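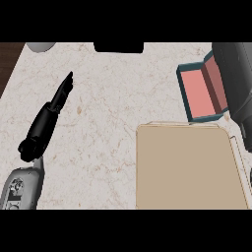
Need to get a stain out before the landlord walkthrough and I'm running out of ideas. Moved in April, kitchen has marble counters, no idea if they were ever sealed. They're off-white with light brown veins and speckles all over, so small stuff hides pretty well, but this doesn't. It's a ring from a bottle of cooking oil, dark, size of a coaster, next to the stove. Tried dish soap, tried baking soda and water left on for an hour. Nothing. Friend said vinegar, other friend said never vinegar. Who's right? Lease says they can keep up to 50 percent of the deposit for counter damage so kind of stressed. Walkthrough is in 11 days.

Posted by dikmont_renter, January 2019

tilegrout35

Never vinegar. Not lemon either. Acid eats marble and you get a dull spot that no cleaner will fix, then you're paying somebody to polish it.

Oil is in the stone, not on it, so wiping won't do anything. You need a poultice. Baking soda was the right idea but an hour is way too short. What I do:

Mix baking soda and water till it's like peanut butter. Put it on thick, a little past the edge of the stain. Plastic wrap over it, tape down the sides, poke a few holes. Leave it 24 hours. Then take the wrap off and let it dry all the way by itself, the drying is what pulls the oil up. Scrape with something plastic, rinse, dry.

Look at it the next day, damp marble looks darker so you can't judge right away. Probably have to do it again. Took me four rounds on an old olive oil spot at my last place but it was a lot lighter after two. With 11 days you have time if you start tonite.

If you get it out, seal it. Quick test first: few drops of water, wait 15 minutes, if it leaves a dark mark the stone isn't sealed or the sealer is worn out.

Vitetti_Kitchen

Agree on no vinegar. I'd skip straight to acetone if it's cooking oil. Paper towel soaked in it, plastic on top, overnight. Window open, stove OFF, pilot light too if you have one. Try it on a hidden corner first. Don't use nail polish remover with color or scent in it, just plain acetone from the hardware store.

Also take pictures of the stain now with the date, and check your move in checklist. If the counters were never sealed that might be on them. Depends on your state I think?

mopbucket14

my mom used bleach on hers and it was fine. just saying. althought hers might of been fake marble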